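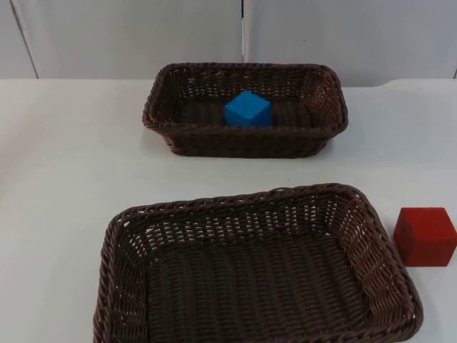
Drulik Basket Transfer Set

Baskets, cubes, and everything you need to record your first 1000 demonstrations
In stock, ships from our Skestel workshop
Page last updated Jun 8, 2023

Hi, Sabine Steinbach here. I put the Drulik sets together and I write these pages too, so if something reads oddly, blame me and send a note.

The Basket Transfer Set is what I wish I'd had when we started recording demos for our two-arm setup. Pick up a cube, put it in a basket, take it out again, move it to the other basket. It sounds like a toddler's game and I love it! A new operator gets the idea in a minute, resetting takes a second or two, and you still get a nice spread of grasps, reaches and handovers for your policy to chew on.

What comes in the box

Two dark brown woven baskets, rectangular with rounded corners
One red cube and one blue cube, edges slightly rounded
A printed task card with the prompts we use
A layout sheet for your table (you don't have to follow it, see further down)
A download code for the Drulik episode checker

Arms, cameras and table are not included. People do ask.

Why woven baskets?

We began with plain plastic bins, and the policies we trained on them were lovely in plastic bins and hopeless anywhere else. A woven basket is a much richer thing to look at. There are small gaps in the walls where the background comes through, the strands catch the light differently on each side, and the floor goes quite dark compared to a white table. From the fixed camera the near basket looks huge and the far one looks small, even if you'd call them the same sort of basket. I want all of that in the training data from day one.

The walls slope inward toward the bottom, so the fingers have to come in from above with a bit of care. New operators bump the rim a lot in their first session. Keep those episodes if the cube still gets where it's going! A bump followed by a good recovery is some of the best data I've got on disk.

The blue cube in a basket is also a good test of your exposure settings. If your camera is set for a bright white tabletop, the basket floor can turn to mush. Put the blue cube inside, look at the live view, and check that you can tell the top face from the two sides. If you can't, open things up a little before you record anything. I once threw out a whole afternoon over this (22 episodes, I still think about them).

Setting up the table

Use a plain, light tabletop if you have one. Put one basket toward the back and one toward the front, and leave open table on both sides so a cube can start outside a basket as well as inside. I like one cube in a basket and one on the table as a starting position, because it gives you two quite different grasps in the same episode. The red one right up beside the basket rim is my favorite hard start - the gripper has very little room on that side and operators have to think about their approach.

Turn the front basket a few degrees now and then. Our layout sheet has four marked positions, but Reinhold Petersen, who tested the first sets with me, never used it once and his data was better than mine. He just nudged a basket between episodes and carried on. So treat the sheet as a way to get going.

Prompts on the task card

Put the red cube in the front basket.
Move the blue cube from the back basket to the front basket.
Take the blue cube out and set it on the table.
Put both cubes in the same basket.
Swap the cubes.

The last one is sneaky. With one cube in each basket and two arms it goes quickly, and with one arm you have to park a cube on the table first. Record both if you can.

Wrist cameras

You can train on this task with just the fixed camera, and I did for a while. I wouldn't go back. Once a gripper is down in the basket the fixed view loses a lot, and the wrist view is where all the useful detail sits: the braid on the rim, the floor weave, a corner of your own gripper.
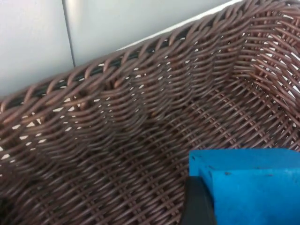 Drulik Catalog, Issue 11, page 22

An empty basket from the wrist is worth recording too, by the way. If every wrist frame over a basket has a cube in it somewhere, the policy never learns what "nothing to grab" looks like, and it will close the gripper on bare weave with total confidence. I ask operators to do a handful of looks into the empty basket in each session. Lower the gripper toward the floor, hold, back out, done. The card calls these "empty looks" and the checker has a label for them.

Mount the camera so a bit of the gripper stays in the corner of the view. We like having a blue part and a black part both showing at the bottom right, it's an easy way to see at a glance that the camera hasn't slipped on its mount. If the gripper wanders to a different spot in the view halfway through your dataset, you'll want to know that before training and not after!

About the blue cube and blue grippers: yes, I get this question every month. If your gripper has blue on it, record plenty of episodes with the blue cube and don't avoid it. The model needs to see both together. If you'd like more contrast while you're debugging, start with red only and add blue once the pipeline runs.

The episode checker

It's a small program that goes through a folder of recordings and flags the ones you should look at again. It checks that all your camera streams have the same length, that the frame rate holds (the default is 30 frames a second, you can change it), and that each episode has a prompt attached. It doesn't judge whether the task was done. You still need a person for that part, so plan for it. Jana Hagedorn wrote it and she answers the support mail herself, usually very quickly and always very politely.

Recordings stay on your own machine. There's no account and no upload.

What customers have told me

"We had the first usable episodes before lunch. Wish the card was laminated." - Friederike Hollmann, Nkuna

(Fair point. It's laminated as of April.)

"I bought one set per arm station and should have done so from the start. Sharing baskets between tables is a pain." - Rüdiger Engelhardt, Tundutstead

Questions I get a lot

Can I use my own cubes?
Of course. Stay close to the size of ours at first so the grasps carry over, then go wild.

Do the baskets slide?
They can, if a gripper pushes on the rim. I leave mine loose on purpose. If you need them to stay put, a bit of removable putty under each corner does the job and comes off again.

How many episodes do I need?
It depends on your model, sorry! I tell people to aim for 1000 across all five prompts and to train once early on with a small slice, just to catch silly mistakes.

Should I throw out failed attempts?
Label them and keep them in a separate folder. Disk space is cheap and you may want them for a success classifier later on.

Can I get a single basket?
Yes, as a spare. Pick "basket only" from the options. Weave and shade can vary a bit from one batch to the next, and I'd mix them in without worrying.

Do you sell the wrist mounts?
Not yet. We have a drawing file for the one we use and Jana will send it if you write to support with your arm model.

Orders and returns

Sets leave the workshop within two working days. You can send yours back within 30 days as long as both cubes are still in the box - check under the table, that's where they end up. For orders of 11 sets or more, write to me directly and I'll work out the shipping with you.

Goes well with: Drulik Spare Cube Pack, Drulik Layout Sheet (large), Drulik Task Cards, second series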